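Home » About Us

About Kiltness

Kiltness is a small test shop. We try out grippers, arms, wrist cameras and controllers side by side and write down how they do. Companies that are about to buy an arm send us a list of the jobs they want done, and we run those jobs on the hardware they are thinking about. We don't sell robots, and we don't take a commission from anyone who does.

Derek Bunting and Yvonne Hebden started the shop in January in the back half of a former print works. Derek had spent his working life on packaging lines. Yvonne came from electronics repair and recycling, which explains why so much of our test work has to do with taking things apart. Alfie Bainbridge joined to look after controllers and wiring, and Cremilda Miranda runs the camera side. Elvira Bedoya writes the reports and answers the phone.

What we test

Most of our work falls under four headings.

Grippers. Parallel jaws, finger pads of different shapes and rubbers, suction cups, and a few soft types. We look at grip force, how well the pads hold thin sheet metal, how much room the gripper takes up when it has to reach into a box, and how long it takes to swap pads.

Arms. Mostly small and mid-size arms that can be bolted to a bench. We measure repeatability with the arm stretched out as well as close in, and we do it again after a full day of running.

Cameras. Wrist cameras and overhead cameras, on the same task, under the same lamps. Shiny metal is the hard part. A camera that reads a circuit board perfectly well can lose the edge of a bare steel panel a few inches away.

Controllers. Start-up time, recovery after a stop, how clear the error messages are, and whether the thing can be set up by a person who hasn't been on the maker's course.

The bench jobs

We keep a fixed set of 13 bench jobs and run every gripper through all of them. Some are dull, such as moving cartons from one tray to another. Others come from the repair trade: opening a desktop computer, reaching past cables, getting hold of a drive, unplugging a connector without bending anything. Old desktop computers make good test pieces. They are cheap, they have tight corners and thin edges, and they mix hard parts with loose wiring, which is where a lot of grippers get into trouble.

For the computer jobs we use a wrist camera along with the gripper. Cremilda goes through the pictures afterward and checks how much of the work area the fingers block. On a wide gripper with big pads that can be a good part of the lower view, and then the choice is to move the camera, change the pads or add a second camera overhead. We put that in the report with the costs of each.
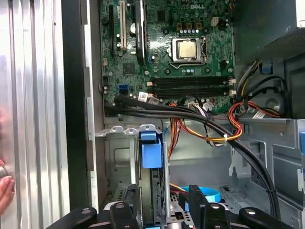
Can you test a gripper on our own parts instead of your bench jobs?
Send us at least two of each part, plus a note on what happens to them before and after the robot handles them. We run your parts after the standard set, so you get both results in the same report. Parts are returned by ordinary freight unless you tell us to scrap them.

How we run a comparison

Each gripper gets 49 tries at a job, on the same arm, with the same controller settings. If a gripper needs its own settings to work properly, we do a second round with those and report the two rounds separately. A dropped part counts as a miss, even if the arm picks it up again. So does a part that arrives with a scratch or a bent tab.

For wear tests we go to 1,000 cycles and take the pads off every 300 to look at them. Alfie keeps the used pads in labeled bags and customers are welcome to come and see them. Pad wear is hard to describe in a table.

A person stays at the bench during the repair jobs. Side panels and cable bundles don't hold still, and plenty of our customers plan to have a worker and an arm sharing the job anyway. Where a hand was needed, the report says so and says how often.

Who we work for

Our first customer was Rolbridge, a computer refurbisher that wanted to know if an arm could take over part of its drive removal line. Our report told them to wait on the arm and change their trays first. They did, and came back later for a camera comparison. We have since done work for Mellor, who make housings for small motors, and for the workshop at Skoltgate, where the question was which of two controllers the night shift would find easier to restart.

We also lend bench time to people building their own grippers. They bring the hardware, we supply the arm and the jobs, and they keep their results.

Visiting

The shop is open to visitors by appointment on weekdays. Our next open day is Saturday, June 3, 2023, with two arms running all morning and the pad swap bench set up for anyone who wants to try it. Please wear closed shoes. Parking is on the loading dock side, and the bell is to the left of the roller door.

Contact | Sample Report | Bench Job List | Directions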